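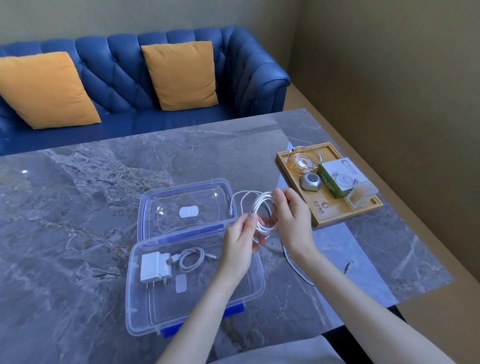 Chargers have taken over my living room and I need a system that a normal person can stick to. Between my phone, my husband's phone, the tablet and whatever the kids leave behind, there is always a cord snaking across the coffee table or down between the sofa cushions. So last week I gave in and started using a clear plastic food storage box, the kind with the blue latches and the rubber seal in the lid. The wall plug goes in, the white cable goes in next to it, lid down, done. Except it isn't done, because that cable has a mind of its own! I coil it up, let go, and it springs open and fills half the box. We leave for Noltemholm in June (three weeks in a rental) and I'd love to have all of this sorted into boxes by then. How do you wind a short charging cable so it stays wound? And is it OK to keep the plug and the cable in the same box, or will the prongs chew up the cord? I don't want to buy a fancy organizer – I saw one for 70 dollars and laughed out loud.

Posted by Hamdia Kumsa
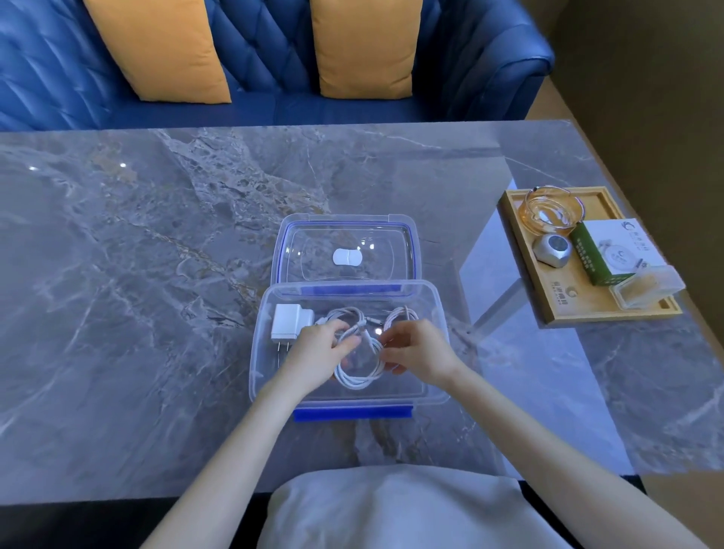
Bontu Tesfamariam
Stop winding it around your fingers, that's my guess at what's going wrong. If you wrap every turn the same way you put a twist in the cord, and it wants to untwist the second you let go. Make one loop normally, then turn your wrist under for the next one so it flips the other way, and keep alternating. It feels silly the first few times. Make the loops as wide as the box allows, too, and don't bend it sharply right where the cord meets the connector (I've killed 3 cables that way). Then a bit of soft hook-and-loop tape around the middle, snug but not tight. As for the prongs, I put the plug at one end with the metal facing the side of the box and the cable at the other end. Mine have lived like that for ages and there isn't a mark on them.

Kidus Tamiru
bread bag tie. free. works

Rafferty Escobedo
Agree with Bontu on the over-under loops, but I'd skip the tape and use a toilet paper tube. Fold the coil in half, slide it in, write on the tube what it charges. My only complaint about boxes with a good seal is that people toss the plug in while it's still warm from charging. Give it a few minutes on the table first.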